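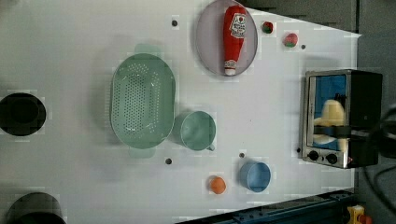
Overhead view, arm parked over by the toaster oven

Teleop demos vs. hand guiding for a cluttered table
Forum: Manipulation > Teaching and demonstrations

bracket_nine
Posted 13 November 2023

Setting up a pick task on a kitchen table layout: toaster oven, colander, plate with a ketchup bottle across it, two pots, cups, toy fruit. The target is a pale yellow toy banana, peeled, soft looking ends. Everything else stays put and is only there as clutter.

I have 44 demos by remote control with an Inska leader arm. Playback of the trained policy is poor at the grasp. It gets over the toy and then closes too early or too high. Before I record more, should I switch to hand guiding? The arm has a free-drive mode.

tolstack
Hand guiding, yes. You feel the contact directly. With a leader arm and no force feedback you are guessing at the last half inch, and the policy learns your guess. I did 20 guided demos on a similar job and the grasp height was far more consistent than anything I got by remote.

Retley_user
Disagree. If you guide by hand, your forearm is in the overhead view for the whole demo. At run time it isn't. Unless you replay every guided path without a person and record the images on the second pass, you are training on pictures the policy will never see again.

tolstack
So replay them. It's one script.

Retley_user
It doubles the recording time, and the toy has to go back to the same pose before each replay. With a soft toy that is a real source of error.

bracket_nine
Posting one of the remote demos at the point of contact. The grip is near the middle of the toy and the ends spread out on either side of the fingers.
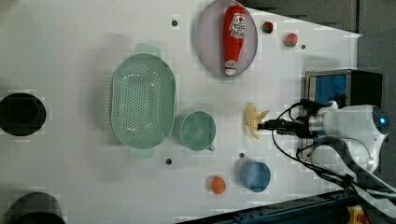

Remote demo, fingers closed on the banana toy

lowpass
That grip looks usable to me. I'd check your gripper signal before changing the method. Are you logging the commanded width or the measured width? On a soft object they separate after contact. If you train on measured width and then send it back as a command, the fingers stop at the surface and never squeeze.

bracket_nine
Measured. Logged by default in the MacKinnon recorder, I never changed it.

lowpass
Then change that first. You can check how far apart the two are if the recorder kept the raw stream.

tolstack
Fair, but it doesn't explain closing too high.

lowpass
No. Time offset might. Compare the image stamps against the joint stamps. Mine were 89 ms apart until June and the symptom was the same, closing before the fingers were down.

Retley_user
Also look at your own pauses. Remote operators tend to stop above the object and line up. A policy with no history can't tell how long to wait there. Trim the pauses or approach in one motion.

bracket_nine
Raw stream was kept. I relabeled with commanded width and threw out the demos with long hovers, which leaves 37. Retrained overnight. It now holds the toy when it gets there. Still closes high on some runs, mostly when the toy is placed near the oven. Offset check is next.

tolstack
I would still guide a few by hand near the oven. Cable drag is different with the arm pulled back, and you'd notice it.

Retley_user
You'd notice it, the policy wouldn't. Put more remote demos in that area.

bracket_nine
Will do the remote ones first. If the offset turns out clean I'll try the guided set with replay and post both. Does anyone have the Triseo replay script working with free-drive logs? The joint order in mine doesn't match.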